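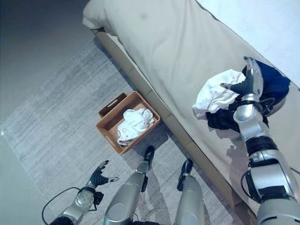
A pale cover on the bed, a white one folded over, and a gray rug alongside.

I'd been wanting to talk to Rosângela Batista ever since a friend told me she'd slept better after one phone call with her than after two years of buying pillows. Rosângela used to work nights at a bakery, and now she helps people who work nights figure out how to sleep. She picked a café near the Moura bus stop, ordered a decaf (of course she did!) and asked me what time I'd gone to bed before I even had my coat off.

I told her one in the morning. She made a face.

"The hour doesn't scare me," she said. "What time did you go the night before?"

Ten. And the night before that, I couldn't remember. She wrote something on a napkin and slid it under her saucer, and I never did get to read it.

Her own bad years started at the bakery, where her shift ended at 6 a.m. and she'd walk home in full sun. "I'd get in, eat a whole dinner, wash the floor, call my sister. Then I'd lie down at noon and get mad at the ceiling." She kept that up for nearly 12 years. The thing that finally helped was boring, she told me, laughing. She started wearing dark glasses on the walk home, ate something small, and stopped calling her sister until the afternoon. "My sister was thrilled, by the way."

I asked about the bedroom itself, because I'm the kind of person who thinks a new blanket will fix my life. She's pretty relaxed about it. Get it dark, get it cool, keep the phone in the kitchen. She likes plain bedding that you can throw in the wash without thinking, and she has a soft spot for rugs. "Cold floor at three in the morning, you're awake. You're awake and you're angry."

She has no patience for expensive mattresses, though. One of her clients, Raíssa Toledo, a dispatcher at Hasteck, had spent $3,000 on one and was still up watching cooking videos. Raíssa told me on the phone later that she's kept the mattress ("I'm still paying for it, I'm going to lie on it") but that getting up at the same hour, even on days off, did more for her. She hated it for the first couple of weeks. She still kind of hates it.

Naps came up, since I'd had one that same day. Rosângela allows them, twenty minutes, with an alarm across the room. I confessed mine had been closer to two hours.

"On the couch?"

On the couch.

"With the TV on?"

I changed the subject and asked what she does when she can't sleep herself. She gets up, sits in the kitchen and folds dish towels until her eyes get heavy. If the towels are already folded, she shakes them out and starts over.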